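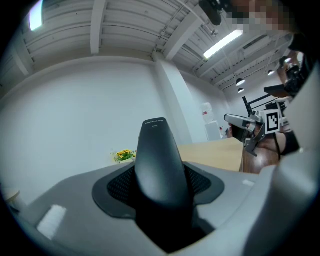

Chapter 6
Reading the Ceiling: Surfaces, Supports and Lamps in Small Work Rooms

6.1 Scope of the chapter

Chapters 4 and 5 dealt with floors and with walls. The present chapter deals with the ceiling and with whatever is fixed to it or hung from it. It covers three matters: how a ceiling is recorded, how its lamps are set out in relation to the furniture below, and how light reaches a horizontal work surface once the walls and columns have been taken into account.

The rooms considered are those used for bench or table work. Large halls and rooms with a roof light are left to Chapter 9. Daylight is treated only where it changes the position of a table.

6.2 Terms

Flat ceiling: a ceiling whose visible face lies in one plane, apart from joints and fixings.

Ribbed ceiling: a ceiling whose visible face is made up of parallel ridges and troughs. The corrugated ceiling in the opening photograph belongs to this class. The direction of the ribs is always recorded, as it governs the easiest line for surface conduit.

Down-stand beam: a beam whose lower face is below the general level of the ceiling. Its depth is measured from the lowest face of the adjoining ceiling to the underside of the beam.

Linear fitting: a lamp fitting whose length is at least four times its width. The long rectangular fluorescent fitting is the common type.

Pendant: a lamp hung below the ceiling by a cord, rod or chain. The drop is measured from the ceiling to the lowest edge of the shade.

Engaged column: a column that projects from a wall and is joined to it along its height.

Working plane: the level at which the task is carried out. For seated table work it is taken as the upper face of the tabletop.

6.3 Mixed lighting in one room

Many rooms contain more than one kind of lamp. In the room shown at the head of the chapter, fluorescent fittings are placed on the ceiling and three small dome-shaped pendants hang farther back on the right. The two types should be entered on separate lines of the schedule, even where they light the same area, and should be tested both together and apart.

A linear fitting spreads its light along its length. Shadows cast by an object lying parallel to it are soft at the sides and firmer at the ends. A dome pendant with an opaque shade sends most of its light downwards, and the edge of the lit area depends on the drop. With a translucent shade some light also reaches the ceiling and the upper walls. The type of shade cannot safely be judged from below while the lamp is lit, and should be checked with the lamp off.

White walls raise the light level at the working plane by reflection. The gain is greatest in narrow rooms and falls off as the walls move apart. An engaged column interrupts this reflected light on one side and may leave a weak vertical shadow on the wall beside it. The shadow is seldom a fault in itself. It becomes one when a table is pushed into the corner that the column makes.

6.4 Beams and ribs

A down-stand beam has two effects. It limits the positions in which a linear fitting can be mounted flush, and it blocks light leaving a fitting at a low angle. The second effect is often missed at the drawing stage because plans are read from above. A section should be drawn through every beam that lies between a fitting and a table.

Ribs have little effect on light at the working plane. They do affect cleaning, fixing and the routing of cable. Conduit that crosses the ribs touches the ceiling only at the ridges and needs a clip at each suitable one. Conduit that runs with the ribs may be set in a trough, provided that the trough is wide enough to take the clip.

6.5 Objects on the working plane

Furniture is included in the survey, and so are the things left standing on it. Small objects serve as indicators. A potted plant with yellow flowers, placed on a light wooden tabletop, will show by its shadow whether one lamp is dominant or whether several are acting together. A white pot is useful for the same purpose: the change in tone around its side can be compared from one table to the next. Polished objects are less useful for this test, as they show the position of the lamp more clearly than the amount of light.

The finish of the table must be written down. Pale wood reflects more light into the face of a seated person than dark wood does, and a glossy finish gives glare where a matt finish of the same colour does not.

6.6 Worked survey: the Skenen room

The exercises in this chapter use one set of measurements, taken in a room at Skenen.

Room width, wall to wall: 3,425 mm
Floor to lowest face of ceiling: 2,693 mm
Height of working plane: 700 mm
Diameter of surface conduit: 50 mm

The mounting height above the working plane, for a fitting with its lower face level with the ceiling, is found by subtraction:

2,693 - 700 = 1,993 mm

For a pendant, the drop is subtracted from this result. The conduit is left out of the calculation, but is drawn on the section wherever it passes between a fitting and the table.

Section 6.7 applies the same method to a room with beams on both sides of the fitting.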